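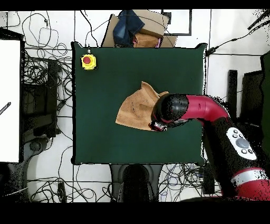 Many of you asked me after the February evening how to fold a cleaning cloth so it stays folded, and I promised to write it down for the newsletter. I have worked in the linen room at Bouchard for a long time, and small cloths gave me more trouble than sheets. A sheet is heavy and it helps you. A small soft cloth does what it wants. The tan one on the green table, with the suede look, is a good case: one corner stands up in a point, the other part spreads out like a fan, and there is a crease line across the middle. When a cloth looks like this, do not try to repair the fold. Open it completely and begin again.

First, the table. I like a matte surface, because on a shiny one the cloth slides away when you press it. At home I use the kitchen table with an old cotton cover pulled tight. Take away the cups, the phone and the keys. You need free space on all four sides of the cloth, more than you think.

Put the cloth down and find two corners next to each other. Lift them, give one short shake, and lay the cloth down starting from the far edge, so the air goes out toward you. Then smooth it with the side of your hand from the middle to the outside. Do not use the fingertips, they make little waves. If the cloth has a nap, as suede-like cloth often has, smooth it in one direction only. You will see the color become even.

Now the fold. Bring the near edge to the far edge and match the corners before you press anything. This is where most of us hurry. Ruaridh Dunbar was folding very fast that evening and his pile looked fine from the front, but when we turned it around the back was like a staircase. He took it well and did them again! Press the fold with your palm, then turn the cloth a quarter and fold a second time. For cloths that go in a drawer I make a third fold, so they can stand up like cards in a file. For the shelf, two folds are enough.

Old crease lines are a separate problem. If the cloth has a line across the middle from a bad fold, it will want to bend there again. Wet your hand a little, pass it over the line, and leave the cloth flat while you do the others. Ngọc Mạc puts hers under a heavy cookbook for the night – I tried it, and it works better than my way, but you need patience and a cookbook.

Please don't iron the suede-like kind. I know some of you do it with a towel between. I did it too, one time, and the cloth had a shiny place on it until the end of its life.

For the piles, put all the folded edges on the same side, toward the front of the shelf. Then you can take one cloth without opening the neighbor. We had 37 cloths to put away in the closet at Bidville, in two piles, and the higher one fell down before Lorna Guthrie could close the door. Lower piles are better. A cardboard box on its side also makes a good small shelf, if the closet is deep.

A short note about storing: cloths must be fully dry before they are folded, also in the hem. The hem dries last. Touch it with the back of your hand or with your cheek, because the fingers don't feel damp so well.

Pichit Limsakul asked if round cloths can be folded in the same manner. Yes, but in half and then in thirds, and they will never look as nice as the square ones. Next month he will show us fitted sheets, at seven in the evening, in the same room as before. Bring one from home, please, and not your best one.

Contact: Bernardo Valente, newsletter desk, Bidville | © Bidville Household Circle | Back to top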